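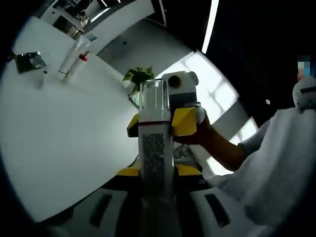 Wetevik CPR Training Manikin, Adult

Stock status: in stock, ships from Tiongson
Sold by: Testberg Training Supply

Overview

The Wetevik adult manikin is a head and torso trainer for basic life support classes. It is used for chest compressions, head tilt and chin lift, mouth-to-mask breaths, and pad placement with an AED trainer. It needs no batteries for normal use. The optional feedback unit runs on two AA batteries, which are included with the unit.

The chest has a spring that can be set to one of two levels. The firm setting is for adult compression practice. The softer setting is for younger students or for people who are learning hand position and do not need full resistance yet. To change the setting, lift the chest skin at the waist, turn the spring plate a quarter turn, and press the skin back over the edge pegs.

A clicker inside the chest sounds when the compression reaches the correct depth. The clicker can be switched off with the slider behind the left shoulder. Most instructors leave it on for the first half of a class and turn it off for the skills check.

What comes with it

One adult torso with head
One chest skin, fitted
Two face pieces
19 disposable lung bags
One kneeling mat that folds into the carry bag
Carry bag with shoulder strap
Printed instruction sheet

The feedback unit, extra lung bags, and AED trainer pads are sold separately.

Specifications

Length, crown to waist: 60 cm
Chest spring: two settings, steel
Skin: latex-free vinyl
Airway: opens with head tilt, stays closed when the head is flat
Feedback: clicker standard, light unit optional
Chest spring service interval: 400 class hours

Lung bags

The lung bags are single use. Fit a new one for each student if your class does breaths without a barrier, or one per class if every student has a mask with a one-way valve. To fit a bag, take off the face piece, feed the narrow end up through the neck, and hook it over the mouth ring. The wide end lies flat under the chest skin with the printed side up. If the chest does not rise when the head is tilted, the bag is usually twisted at the neck. Take it out and start over.

Refill packs are sold under part number 152. They also fit the older Nasa torso, but not the Nasa child model, which has a narrower neck.

Cleaning

Wipe the face and chest skin with an alcohol wipe between students and let the surface dry before the next person starts. After class, take off the face piece and wash it in warm water with dish soap. Do not use bleach at full strength, and do not put any part in a dishwasher. Ink from ballpoint pens and newsprint will stain the skin and does not come out.

Store the manikin in its bag, face up, with nothing on top of it. A chest skin that has been stored folded will keep the crease.

Optional feedback unit

The unit plugs into the socket at the right side of the waist and shows four lights. One light means the rate is too slow, two lights mean it is getting close, three lights mean it is right, and a fourth, red light means it is too fast. The unit turns itself off when it has not been used for ten minutes. It does not record anything and does not connect to a phone.

Notes from our trainer

Bongani Radebe runs our instructor classes and has used this model for two years. His notes:

"Plan on one manikin for every three students. With more than that, people spend too much of the class standing. Start new students on the firm spring even if they complain, and have them swap out every two minutes. The shoulder strap is fine for one manikin. If you carry several, get the wheeled bag.

The face pieces go missing. Write your group's name inside each one with a laundry marker, on the back where it won't show."

Ordering

Schools, clinics, and fire departments can order by purchase order. Send the order by email with a ship-to address and a daytime phone number. Orders received before 2 p.m. go out the same day. Groups of four or more manikins ship by freight, and the driver will call ahead. Please check the bag zippers and the chest spring when the order arrives and tell us about any damage within ten days.

The next price change is in June. Quotes given before then are good for about 60 days.

Warranty

Two years on the torso, spring, and clicker. One year on the feedback unit. Face pieces, chest skins, and lung bags are wear items and are not covered. Send the manikin back in its bag with the lung bag removed.

Related items

Lung bag refill, part 152
Replacement chest skin, adult
Face pieces, pair
AED trainer pads, adult
Wheeled bag, holds four torsos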